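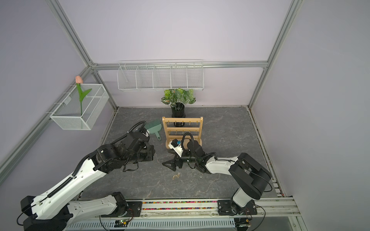 Fallgate Marble-Look Floor Panel, Grey

Item no. 2740
Brand: Fallgate
Colour: grey, marble pattern
Finish: satin
Thickness: 10 mm
Panels per carton: 2
Use: indoor floors, benches, display bases

The Fallgate panel is a rigid sheet with a printed marble pattern and a clear wear layer. It goes down over concrete, particleboard or old tiles, provided the surface is flat and dry. The pattern does not repeat within a panel, but all panels in a batch carry the same print, so turn every second one end for end when laying a larger floor.

Other colours in the range are Butano (warm beige) and Yensuk (charcoal). Guton, the white version, is out of stock until October.

Cutting and laying

Leave the cartons flat in the room overnight before you start. Cut with a fine-toothed saw, face up, or score and snap for straight edges. Keep a small gap at the walls and cover it with skirting. Panels can be laid loose in small areas. For anything that gets regular foot traffic, use a full-spread flooring adhesive and roll the surface afterwards.

Care

Sweep and damp mop with a neutral cleaner. Do not use steam mops or scouring pads. Rubber-backed mats can discolour the surface and should be avoided.

Price and delivery

$55 per carton, tax included. Pick up from the warehouse is free. Cartons are heavy and the driver will unload to the kerb only.

Samples are posted at no charge. For trade accounts or large orders, ask for Yaowalak Khamphan in sales.

Returns are accepted on unopened cartons. Cut panels cannot be returned.

Page updated 2019-05-05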